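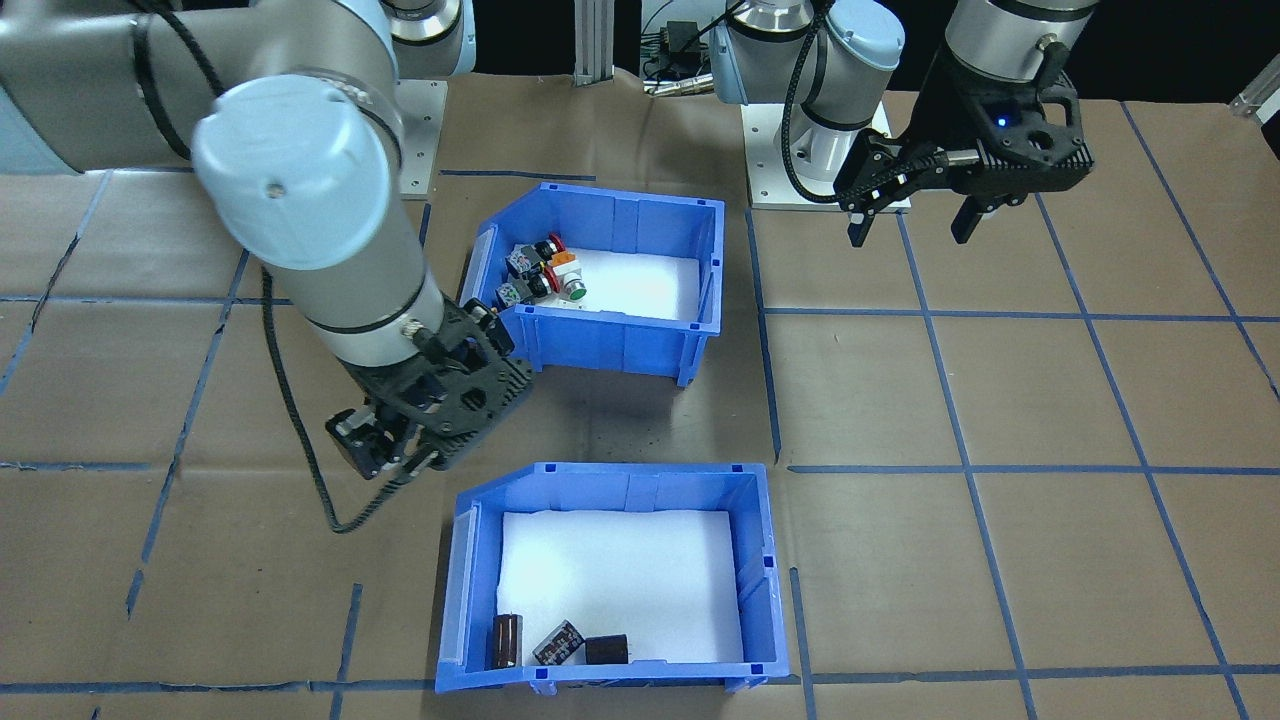
Two blue bins on brown paper, with a grid in blue tape.

Laying out a quilt when you have no design wall?
Posted by Ye-rin Oh, 14 Nov 2018

Hi all, I'm working on my first big quilt, a scrappy one with 139 blocks in a bunch of different fabrics, and I'm stuck on the layout part. Everybody in the videos has a big flannel wall where the blocks just stick. I rent, my walls are bumpy plaster, and the only free one has a radiator on it.

So far I've been laying blocks on the bedroom floor. It works until I need to go to bed! Then I stack them up, forget which way the rows went, and start over the next evening. I've done this four times now. My knees aren't thrilled either.

I was thinking of covering a table with kraft paper and taping a grid on it so every block has a spot. Has anybody tried that? And how do you keep the order straight when you have to put it all away? I don't want to buy anything fancy, I already spent too much on the Pindura batting.

Nandi Du Plessis
I've been doing it on paper for years and I like it better than a wall, to be honest. Couple of things I learned the slow way.

Make your grid squares a little bigger than your unfinished blocks. Mine were exact the first time and I kept nudging the neighbors every time I set one down. Half an inch extra is plenty.

You won't fit the whole quilt on a table, so don't try. Do a section at a time. I lay out four rows, take a phone picture, then pin a scrap of paper to the first block in each row with the row number on it. Stack each row left to right with the first block on top, always, and put a clip on the stack. When you sit down to sew, the blocks come off in the right order. I use one bin for rows that are laid out and waiting, and another for rows that are sewn - mixing those up once cost me a whole Saturday's worth of ripping, so label the lids.

Also turn your phone picture to black and white before you commit. You'll spot right away if all your dark blocks ended up in one corner. Scrappy quilts are sneaky that way.

One more, please don't press blocks while they're on the paper. Tape glue and a hot iron is a bad mix and it will get on your fabric. I keep a little wool mat next to the machine for that.

shezi_sews
flannel backed tablecloth from the dollar store, turn it fuzzy side up. lay your blocks on it and when you're done for the night roll the whole thing up around a pool noodle. done

Ye-rin Oh
Thank you both! Nandi, the row number thing is so simple and I feel silly for not thinking of it. I did two rows that way last night and they're still in order this morning. I might try the tablecloth for the border, those long strips slide around on me like crazy. Does the roll shift the blocks much if you leave it for a week or so?

shezi_sews
a little at the ends. couple pins and it's fine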